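Categoría: Proyectos de alumnos / Automatización

Informe del proyecto: colocar un procesador con un brazo robótico
Leonora Salazar y Teodoro Malabanan

La pregunta del trabajo era si una máquina puede hacer ya una tarea corriente de taller de reparación. Escogimos el cambio de procesador en una placa de servidor, porque en Pluline, el taller de Hindton donde Leonora hizo las prácticas, es un trabajo que se encarga siempre a una persona con experiencia.

La tarea tiene dos partes. La primera es llevar el procesador hasta el zócalo bien orientado. La segunda es soltarlo sin arrastrarlo sobre los contactos – un error pequeño ahí puede costar la placa entera. Cerrar el marco y bajar las palancas quedó fuera de nuestras pruebas.
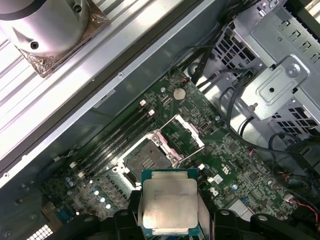
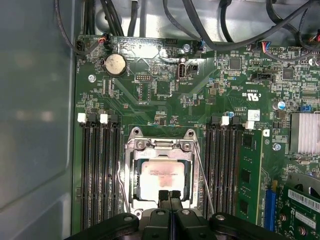 Zócalo abierto en ambos casos: con el procesador entre los dedos de la pinza en la primera imagen y ya dentro del marco en la segunda.

Tiempo de lectura: 2 min

Hicimos 13 intentos en enero. En seis el procesador quedó asentado sin ayuda. En los demás paramos el brazo a mano, casi siempre por un giro leve de la pieza entre los dedos. Ningún intento bajó de 150 segundos; Rogelio Fajardo, técnico de Pluline, hace lo mismo en mucho menos tiempo y además mira si hay polvo en el zócalo, cosa que nuestro programa no comprueba.

Los cables también dan problemas. Una persona los aparta con la otra mano y sigue. Nosotros teníamos que dejar el paso libre antes de empezar, y ese rato no está incluido en los tiempos.

Nuestra respuesta es que la colocación se puede automatizar en parte, con alguien al lado. Para un taller que recibe equipos distintos cada día todavía no compensa. Queda pendiente repetir las pruebas con dos modelos de placa y medir la fuerza de apoyo – el sensor que pedimos no llegó a tiempo.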